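Femel Table Gripper Kit, Set-up Guide
Section 5: First pick with a thin packaged item
Revised 23 Jul 2020

Before you start this section, the arm must be mounted and the wrist camera must already show a live picture in the Zasix software. If the picture is black, please go back to Section 4.

5.1 Prepare the item

1. Choose one flat item in a clear bag. A comb is good for the first test, as it is long, light and does not roll.
2. Put the item on the table inside the reach of the arm. It may lie at an angle, the software will turn the wrist.
3. Press the air out of the bag with your hand. A bag with much air moves away when the finger touches it.

Note: The item together with the bag must not be heavier than 500 grams.

5.2 Set the fingers

4. In the Zasix menu open Gripper, then Width. Enter 71 mm and press Apply.
5. Lower the wrist with the Down key in slow mode. Stop when the fingertips are 5 mm over the table.
6. Look at the camera picture. The item must be between the two fingers. One finger may be closer to the bag than the other, and this is accepted as long as no finger stands on top of the film.

CAUTION: Keep your hands away from the fingers when the slow mode lamp is off.
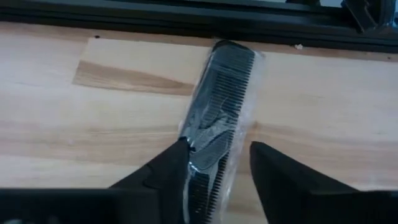 Sushil Rana: With the crinkly bags I had three failed picks until I switched the glare filter on before the teaching step. The guide puts it after. I would move it up, it saves you from teaching the same item two times.

We thank for this remark. The order is changed in this revision, and the filter is now step 7.

5.3 Teach and pick

7. Open Camera, then Filter, and switch Glare to On. Shiny folds in the film can hide a part of the item from the software.
8. Press Teach. On the screen, draw the outline around the item and not around the bag.
9. Set the closing force to level 2. Higher levels can bend a thin item.
10. Press Pick. The fingers close, wait one second and lift.
11. Repeat steps 8 to 10 if the item slips. After 7 slips in one session the software locks the Pick key and asks for a new finger calibration (see Section 3).

Note: Customers with the older Jodbridge controller do not have the Glare menu. Please install the February update first, or turn down the lamp over the table.

Spare fingertips are ordered from Sarmiento with the form in the last pages of this guide. Always replace both tips together.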